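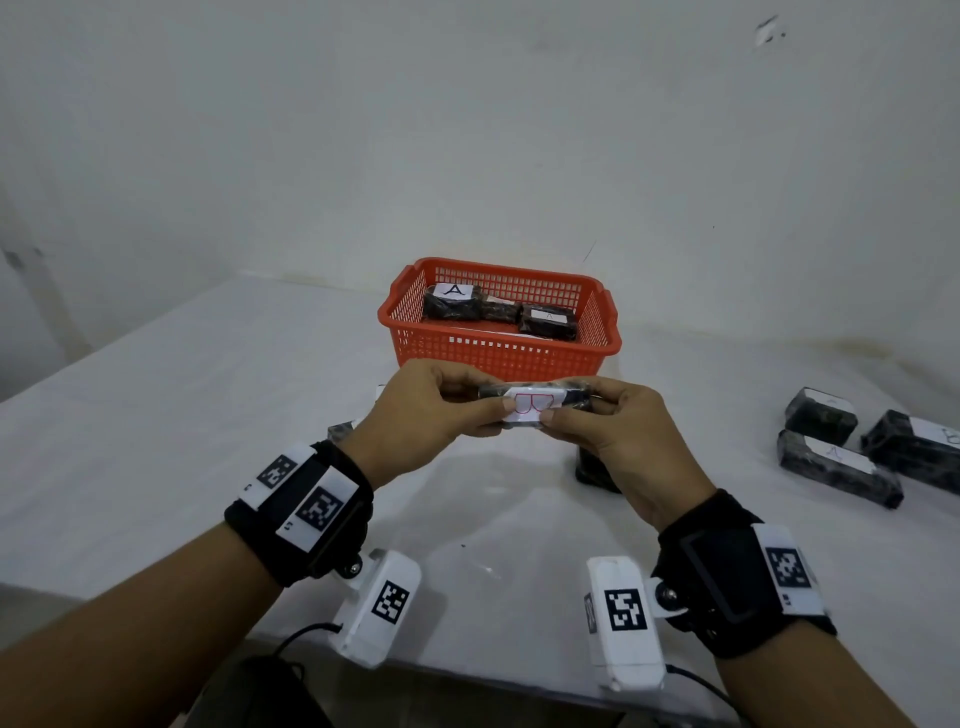
How should lettered blocks be returned to a sorting basket when the set is shared between several rooms?

Each block should be placed with its label where the next user can read it without lifting the block out, and the basket should go back to the shelf only when the set is complete.

Storage and Materials Forum > Shared Sets > Wrapped blocks, labels and baskets

Posted by storeroom_clarnano
Tue 5 October

The question and answer at the head of this thread are taken from our current handling sheet at the Clarnano site. We are revising the sheet and would welcome comments from other sites before it is issued again. Our sets consist of small blocks in black wrapping, each with a white paper label carrying one capital letter. They are kept in open-sided plastic baskets. The practice has been adequate for us, but the Storonach site has reported labels lifting at the corners, and letters that are hard to read from above.

Posted by materials_desk_5

Thank you for circulating this. We have one concern. The sheet does not state which face of the block receives the label. In our sets some labels are on the narrow top and others on the broad front. A front label is easy to read while the block is in the hand, but once the block is standing against its neighbors it cannot be seen at all. We request that the sheet specify the top face.

Posted by pulon_stores

We do not agree that the top face should be required. Users at Pulon pick up a block with both hands, one at each end, and look at the front before setting it down. A label on top is small by necessity, and a small letter is more often misread. We use a large outlined letter on the front and have had few complaints.

Posted by materials_desk_5

The difficulty is that the person checking the basket is usually a different person from the one who packed it. That person should not have to lift every block. Would two labels per block be acceptable?

Posted by storeroom_clarnano

Two labels were considered in May. The site office declined on grounds of cost, as the full inventory stands at 1365 blocks and the label stock is ordered in boxes of 2000. A second label on each block would take us into a second box.

Posted by aebischer_room

At Aebischer we label the top only, and we write the letter by hand with a broad marker. Printed labels did not hold on the wrapping for us. Please also consider the color of ink. Red was used here for one set and black for the others, and new users assumed that the red letter had a special meaning. It had none. The sheet should either assign a meaning to each color or permit only one.

Posted by pulon_stores

We support the comment on ink. One color throughout, please.

Regarding adhesion, the wrapping must be wiped with a dry cloth before the label is applied. Pressing the label from the center outward for a few seconds also helps. Users should be asked to hold the block by its ends and keep their thumbs away from the paper where they can.

Posted by storonach_supply

We reported the lifting corners, so I will add what we found. The labels that failed were almost all on blocks that had been pushed down between two others. The baskets were too full. We removed one block from each basket and the problem became much less frequent. We would prefer a limit on the number of blocks per basket to any change in the labels.

Posted by materials_desk_5

A limit would require more baskets. We hold 175 and all are in use.

Posted by storeroom_clarnano

The following will go into the draft: one ink color, wrapping wiped before labeling, and blocks set in upright without force. The position of the label remains open. Sites that wish to keep the front label are asked to send a short note on how their baskets are checked. Storonach's proposal on basket limits will be listed as a separate item.

Posted by aebischer_room

Noted. Our comments on the draft will follow once the shelf check is finished.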